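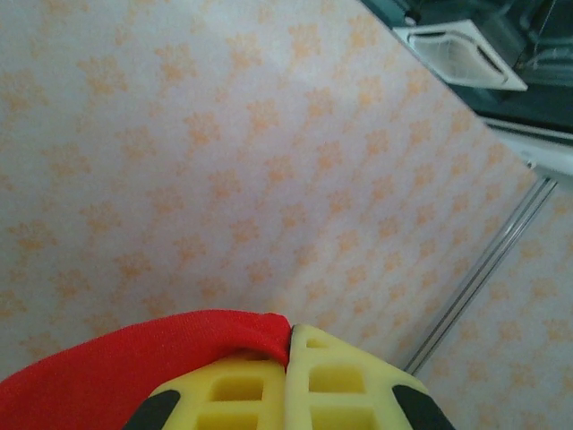

Yellow lattice fingers holding red fabric, as seen from the arm

Kakton is a student robotics project and semester course in which small teams program a pair of tabletop arms to handle clothing. It grew out of an after-hours club run by Taras Hrytsenko, then a lab instructor, and became a credit course when the club asked for a larger budget and was told it would need grades. The project is best known for its yearly Skullen trial, a folding contest held each July, and for the long argument over whether the results of that contest mean anything.

Background

The club's first members wanted to build a walking machine. They had neither the money nor the floor space, and Hrytsenko steered them toward laundry, a task he described in the first course handout as "boring enough that people will stop showing off." The claim has not aged well. Skullen draws more spectators than any other student event in the building, and teams have been known to rehearse a single shirt for weeks.

Enrollment is capped by the number of work cells. Students spend the first third of the term on joint calibration and on driving the arms by hand, and the rest on collecting demonstrations and training a control program called Kravets. The program was written by Rostyslav Kravchuk while he was a student on the course. Its documentation is thin, and several later teams have said they spent more time reading Kravchuk's code than writing their own.

Equipment

Each cell is an enclosure on a frame of aluminum extrusion, with two arms fixed to a rail at the near side of the table. Shop drawings and wiring notes are kept in a shared folder named Brirura, after a cell that was scrapped in the second year. Grippers are treated as a consumable, and teams may change the fingers if they log the change. Soft, open fingers are popular for knit fabric. Whether they improve the grip or only make it more forgiving of bad aim is disputed, and the course has never run a proper comparison.

Garments are bought secondhand. Critics inside the course have pointed out that T-shirts make up most of the stock, and that a system trained on T-shirts should be called a T-shirt system.

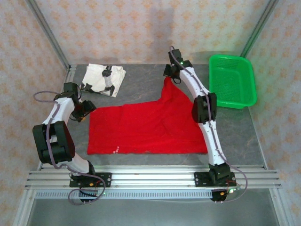 The two arms in a cell with a red garment between them

The Skullen trial

In the trial, each team is given a garment in a crumpled state and a fixed amount of time. A run is scored on whether the garment ends up folded, how neat the fold is, and whether a person had to step in. Judges may award partial credit for flattening. Early rules let a team restart a run that had "plainly begun badly," a phrase that was read generously and later removed.

The course page long stated that the best team reached a success rate of 79 percent. Daryna Melnychuk, who took over judging after the third trial, went back through the score sheets and found that the figure covered only runs in which the first grasp had worked. She did not publish a corrected number, saying the older sheets were too poorly kept to support one. The page now gives the original figure with a footnote.

A second claim, that Kravets had been trained on up to 2,000 demonstrations, has also been questioned. Slavica Ionescu, writing in the student newsletter, reported that the logs she was shown held 134 usable recordings of full folds. The remainder were short clips of single grasps, many of them near copies of one another. Kravchuk replied that grasps count as demonstrations. Both statements can be true, and neither says how well the program folds.

Reception

Former students tend to speak well of the course, mostly for the time spent on wiring, calibration and repair. Illia Maksymiv, a member of the winning team in the fourth trial, has said that he learned "how many ways a sleeve can go wrong" and little about machine learning — a view that Hrytsenko has called fair.

Outside interest has been modest. A proposal to open the trial to other schools stalled over who would pay for the cells. Supporters still present the project as a step toward household robots. The evidence for this is weak: no team has run its program outside the enclosure, and the rules do not ask anyone to try.

See also

Cloth manipulation
Imitation learning
Student robotics competitions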